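4.3 Does early screening change how children see at school age?

Most of the case for screening children's eyes before school rests on a simple idea: find a lazy eye early, treat it early, and the child ends up seeing better.
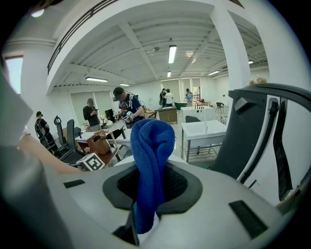 Few people working in the field would argue with the first two steps. The third is where the evidence thins out, and the confidence with which it is repeated in policy papers deserves a closer look than it usually gets.

Our own records cover 2,165 children who were offered a vision check between the ages of four and five. Those who attended had better sight in their weaker eye at the age-eight visit than those who did not. Taken at face value, the result favours screening. We are reluctant to take it at face value. Families who bring a child to a voluntary check are also more likely to keep follow-up appointments, to buy the second pair of glasses when the first is sat on, and to persist with a patch through a hot summer. Adjusting for parental education and postcode shrank the gap by a good deal, and we have no reason to think those two measures captured everything that separates the groups.

The choice of cut-off is a second worry. The original protocol referred any child with a difference of 2 lines between the eyes. When Morin re-read the charts without knowing which children had been referred, he found that many borderline cases could have gone either way, depending on how long the examiner was prepared to wait for a tired four-year-old to name the last row. A child who is bored looks much like a child who cannot see. Some of the apparent success of treatment in this borderline group may be nothing more than the child being a year older and better at the test (Figure 3).

Figure 3. Letter acuity in the weaker eye at first check and at age eight, by referral status. Bars show the middle half of each group. Children who moved out of the area before the second visit are left out.

The figure should be read with that last note in mind. Children who moved away had, on average, poorer first results than those who stayed. Leaving them out flatters both groups, but it probably flatters the screened group more, as more of its early leavers were already under treatment. We tried filling in the missing values under several assumptions. In the gloomiest of these, the benefit of screening all but vanished. In the kindest, it was slightly larger than shown. Neither version strikes us as absurd.

Depth perception is harder still to judge. It was measured with the Linia cards at the first check and with the Gostus plates at age eight, after supplies of the cards ran out in December of the fourth year. The makers of the two tests treat the scores as interchangeable above a certain level. We could find no published comparison in children under six, and in the small group who did both tests on the same day the agreement was poor. The plates also allow a patient child to find the hidden shape by tilting the head, which has little to do with using two eyes together. For these reasons we report the depth results separately and draw nothing from them about treatment.

Earlier work has been more hopeful. The Fasten trial is often cited as proof that patching before five improves depth perception, yet its outcome was scored by the same staff who handed out the patches. Konstantinidis reached a similar answer in a larger sample, but compared children from two regions with very different waiting times for glasses. Glasses alone will improve a weaker eye over several months, and a design that cannot separate the glasses from the patch cannot tell us much about either.

A trial that could settle the question would need about 3,000 children and a proper wait before patching begins, so that the effect of glasses can run its course. It would also need examiners who do not know the child's history, a condition that sounds easy and rarely survives contact with a busy clinic – the child arrives wearing the patch, or the parent mentions it at the door. Until such a trial is done, we think the fair reading of our data is that screening finds children who need glasses, and finds them sooner. Whether it leaves them with better sight at eight than they would have had anyway is a separate claim, and one our records cannot support.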